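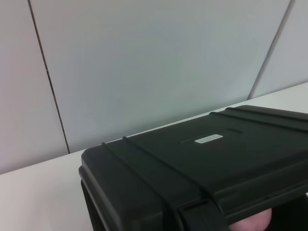
Section 4: Packing the Plerken field recorder for a trip

I've been hauling a Plerken out to marshes and barns for years now, and most of the trouble I've had with it started on the drive there. So this section is all about getting it packed right. Any hard-shell case will do as long as the lid is stiff, and I like the black kind with raised ribs molded across the top, mostly for the extra grip when I'm carrying it under one arm. Give yourself a decent stretch of table and put your coffee somewhere else!

1. Turn the recorder off with the side switch and wait for the red light to go out. Don't just pull the battery (I did that once and lost a whole morning of frogs).

2. Slide the battery out and put it in its own sleeve.

CAUTION: Never pack a battery loose with the microphone clips. They're metal, and they will find the contacts.

3. Set the case down flat, lid up, before you undo anything.
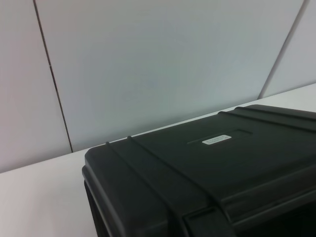
Fig. 4-1. Case flat on the table, lid up.

4. Coil the Tomaszewski mic cable in big, lazy loops. Mine is 16 feet long and it hates being wound tight. If you feel a twist, let the end hang and it'll spin itself out.

5. Take the foam windscreens off the mics and stuff a clean sock in each one so they keep their shape. My friend Conceição Patrício taught me that, and hers still look brand new.

6. Open the lid all the way back and check inside for grit. I run a dry paintbrush into the corners, especially after a beach trip.

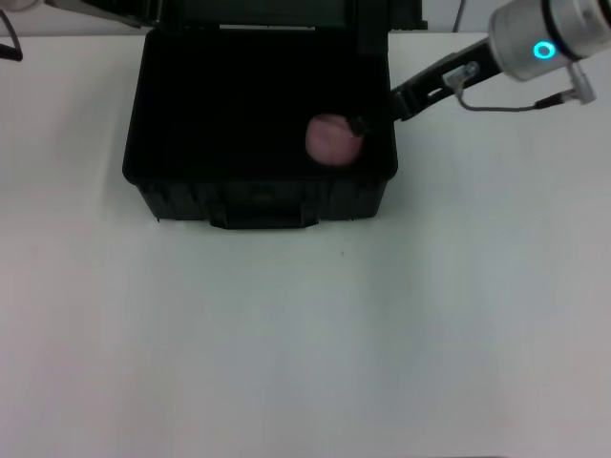
Fig. 4-2. Lid swung back, ready for the foam.

7. Drop in the bottom foam, then the recorder with its screen facing up, then the cable around it. The Clitetti headphones go in last, folded.

NOTE: If the lid won't close without a shove, something's in the wrong spot. Take out the headphones and try again. Please don't sit on it.

8. Close the lid and fasten it, then give the whole thing a gentle tilt. 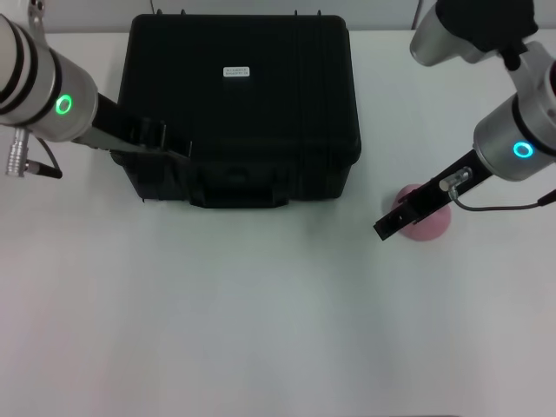
If you hear a clunk, open it back up and tuck a dish towel in beside the recorder. A soft rustle is fine, that's only the cable settling.

9. Tape a card with your name and phone number to the handle before you fly. For checking in a Plerken with the Itby tripod, see page 61.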